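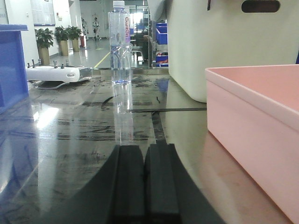
Step 1. Bottle first, tray later

Shared bench at the Platstead workshop, so clear your stretch before you power anything. Start with one upright target. Jog in slow, stop short, check both fingers sit level. Repeat 12 times. Boring – do it anyway.

Step 2. Tray on the ring

Belt stopped. Set the pink tray near the hub, one gripper each side. Speed cap up to 125 mm/s, no more untill you trust it.

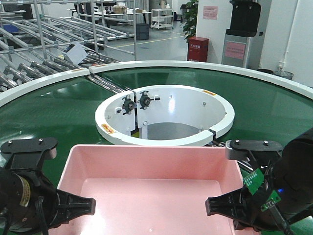
Both grippers, one either side of the tray.

Now back the arms right out and look at the belt on its own. Tray square to the hub? Nudge by hand if not. Save as pose 7. 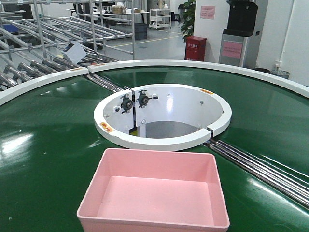 Arms clear, tray empty.

Step 3. Wrist camera

Bring one gripper down over the tray wall. You want a finger each side of it, pink left, green right. Glare is a pain on shiny plastic, drop exposure first, then retune the edge threshhold. Mine ended up at 11.

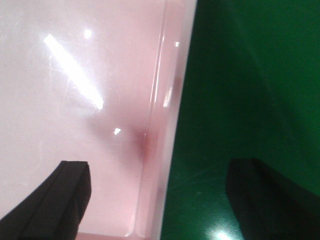 Step 4. Close and lift

Close slow. Lift a little, hold, set down. Then start the belt.

Comments

zillari: does pose 7 survive a reboot?

moulin_bench: Yes if you save twice. Dropping exposure fixed mine, thx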